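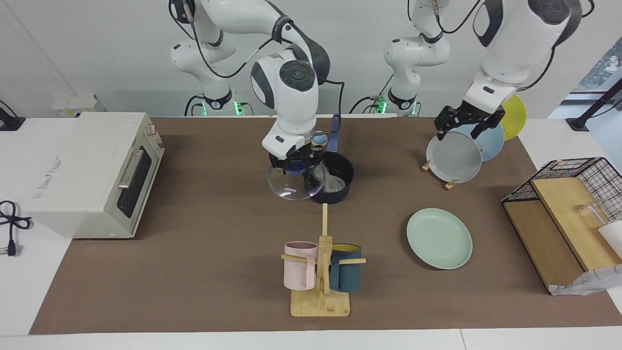 Two evenings with Pastura

May 5, 2023

Last week I went to see Pastura at the Grandeo, the small cinema near the tram depot. It has 144 seats and on the first evening I think most of them were taken. I had wanted to see this film since March, when the trailer came out, and I was a little afraid that I was waiting too much for it.

The story is simple. Two sisters come back to their village, Skirnska, to sell the sheep of their father. The buyer does not come, so they must stay, and for a long part of the film they only wait and quarrel about small matters. There are 13 minutes without any spoken word, when they walk the animals over the hill in the fog. A man behind me was sleeping already, but I found this the best part. The sound is very good there - you hear the bells before you see anything.

I was less happy with the ending. The letter from the bank arrives too easily, and the older sister forgives everything in one conversation at the kitchen table. In my family such a thing would need some years.

On the second evening I went again, this time for the talk with the people from Lemma, the company which made the film. They told us that they shot it with a crew of 13 and that the village has fewer than 1,000 inhabitants, many of whom play in the wedding dance. I wanted to ask about the letter but the microphone did not come to my row.

The subtitles were sometimes too quick, and white on the snow, so I lost a few jokes. Pastura stays at the Grandeo until the end of next week, only in the late showing.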